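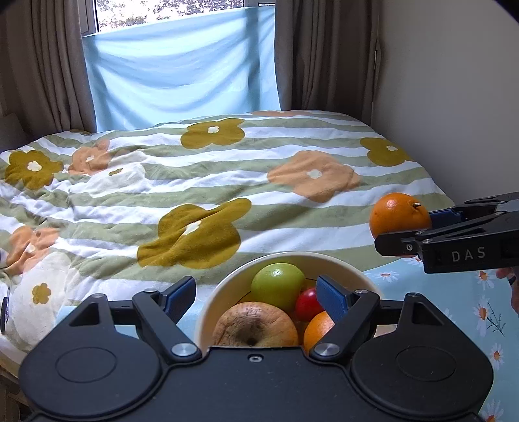

Doltutero is a student robotics project based at Pamwood, in which members use hand-held grippers to record everyday handling tasks. It began in August 2021 as an offshoot of the Skadier club, a general robotics club, and is run by its members with Darlene Gill as supervisor.

Background

The project was proposed by Zakhar Panasiuk, then a second-year student, who wanted members to work on household objects before writing any control software. The first group had 15 members, most of whom had not used a gripper before. Meetings were held in ordinary rooms – bedrooms and kitchens for the most part – and the club's workshop was kept for repairs.

Tasks

Each task is written on a single sheet giving the objects, the starting layout and the point at which a recording ends. The fruit bowl task is usually given to new members. It is done with a gripper in each hand, and the items are moved one at a time between the bowl and the surface it stands on. Soft furnishings are allowed, and patterned cloths are preferred to plain ones.
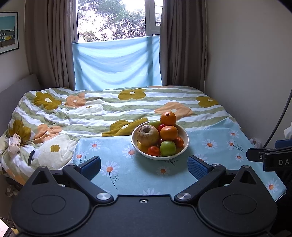

The fruit bowl task, set out on a daisy-print cloth.

Other tasks include folding tea towels, sorting cutlery and closing jars. A recording is discarded if an item is dropped on the floor.

Results

By the end of its first year the project had kept 478 recordings and discarded 94. The kept recordings were used in 3 student dissertations, one of them by Panasiuk, on grip width and round objects. The Sjöberg prize, awarded within the club for the best written report, went to the same dissertation.

See also

Skadier club
Sjöberg prize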